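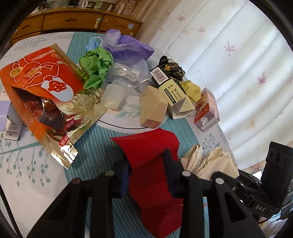 Red sheet between the finger pads, rubbish-sorting practice

Ticket: left jaw reads as shut when it's open
Opened by: Nandini Rao
Product: Podelura 13
Status: open

Hello again Bosside people! We've got our open day coming up and I'm running the sorting table (visitors pick up bits of packaging with the hand-held gripper and the width shows on the big screen). Lovely when it works. Today the screen keeps saying the left jaw is shut while I'm holding it wide open in front of me, and then it catches up in one big jump.

Wed 16 August, what I've tried so far:

Restarted Podelura, twice. Fine for a bit, then back to sulking.

Swapped the cable for the spare. No change.

Ran the zero routine with the jaws closed. It passed, but the offset came out at 150 and in April it was 13, so I don't trust it.

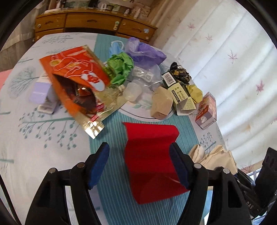
Thin stuff is the worst for it, crumpled or folded, and cartons seem to behave. I dropped the sample rate from 2000 to 500 and the jumps got smaller, but they're still there and now the graph looks like a staircase!

Prakash Menon reckons it's the left encoder. I'd rather not open it up before the visit unless you say so.

Log file attached. Could someone tell me if an offset of 150 is allowed, and whether I can go back to the April settings without losing the new ones?

Update, same day: put the old cable back, still the same. Aranka Major has the second gripper and will bring it over for me to compare.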